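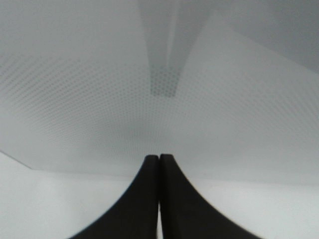 Who pays to keep an idle oil pipeline safe once it has stopped shipping?

The licence holder pays, for as long as it holds the licence and has money to pay with. When it no longer has the money, the cost falls first on whatever security the regulator collected, and then on landowners and the public.

4. Deactivation costs on the Clullivel line

4.1 Background

The Clullivel line carried light crude over 677 km from the gathering field at Seol to the marine terminal at Pindport. It was built and operated by Zindis, which also owned a minority share of the terminal. Throughput fell steadily after two of the larger shippers moved their volumes to rail, and in its last full year of service the line ran well below the level on which its tolls had been set. Zindis applied to deactivate it instead of abandoning it. The distinction matters in law. A deactivated line remains on the licence, has to be monitored, and may be returned to service with leave. An abandoned line is taken off the licence after the operator has met the conditions of an abandonment order, and most of the security held against it is released.

The application was opposed by grain and dairy producers along the middle section of the route, who wanted the pipe either used or removed. Their main concern was that deactivation had no end date. A farmer with a deactivated line under a paddock or a quarter section has the same restrictions on deep ripping, drainage work and heavy vehicle crossings as a farmer with a working line, but the annual payments under many of the older easements were tied to throughput and dropped to the minimum once the oil stopped.

4.2 What deactivation involved

The physical work was ordinary. The line was drained, cleaned with a series of pigs, purged with nitrogen and left under low positive pressure. Valve sites were locked out and the pump stations disconnected from the grid, apart from the one at Pindport, which shared a supply with the terminal. Cathodic protection was kept on over the full length. The external coating on the older sections was a coal tar enamel that had already begun to disbond, and the operator's own integrity plan treated those sections as the ones most likely to corrode if the rectifiers were turned off.

Continuing work fell under three headings: rectifier checks and power, right-of-way patrols, and the upkeep of water crossings. The crossings were the least predictable. At the Seol end the pipe passes under a braided stretch of river where the bed moves after high water, and depth of cover had to be resurveyed after each flood above a set gauge height. In two seasons out of the period studied, the resurvey led to rock placement over exposed or nearly exposed pipe. The operator had budgeted for the surveys but had treated the rock placement as a contingency.

4.3 Estimated and recorded costs

Table 3 sets out the estimate filed with the application beside the costs later reported to the regulator. Zindis estimated the cost of care and maintenance at $600 per kilometre per year. Reported costs came to $700 per kilometre per year, averaged over 5 years. The difference is modest in itself, and most of it can be traced to the crossings. Patrol costs came in slightly under the estimate after aerial patrols were cut back in winter, and rectifier costs followed the price of electricity closely.

The larger difference lies in what the estimate left out. It contained no allowance for answering crossing requests from landowners and utilities, though these kept arriving at much the same rate as when the line was in service. Each one needed a locate, a written consent and in many cases an inspector on site. It also contained nothing for the staff time spent on the deactivation proceeding and the later reviews. Pyo's earlier study of gas laterals found the same two gaps, and we have followed her practice of listing them separately so that the per-kilometre figures can be compared with those for other lines.

Reported costs should be read with some care. They are the operator's own numbers and were accepted by the regulator without audit. Overheads were allocated between the deactivated line and the remaining business by headcount, and the headcount changed when the control room was moved.

4.4 Security and the end date

The regulator held security in the form of a trust funded by a surcharge on tolls. Once the line stopped shipping there were no tolls and therefore no further contributions. The trust continued to earn interest, but the terms on which it was set up permitted withdrawals only for abandonment. Care and maintenance had to be met from the operator's general revenue. In her submission to the review, Mal-soon Ham argued that this arrangement gave the operator a reason to stay in deactivation indefinitely, since the annual cost was small next to the cost of abandonment and the trust could not be lost by waiting. The operator replied that the line might yet be wanted for diluent or for carbon dioxide, and filed a letter of interest from an unnamed party.

The review decision was released on Monday, September 2, 2024. It left the deactivation order in place, and attached three new conditions. The operator must file a fresh abandonment cost estimate, must report crossing surveys within a fixed time of the gauge trigger, and must show at the next review that a return to service is being pursued. The decision did not alter the trust or deal with the easement payments, on the ground that they were private contracts outside the regulator's jurisdiction.

An appeal on the easement point was filed by a group of landowners in the middle section and had not been heard at the time of writing. Seon-mi Pyo has suggested that the courts may treat the minimum payment clauses differently depending on whether the easement refers to oil "carried" or to the line being "in use". We found both wordings in the easements deposited with the land titles office, sometimes on neighbouring properties, and return to them in section 5.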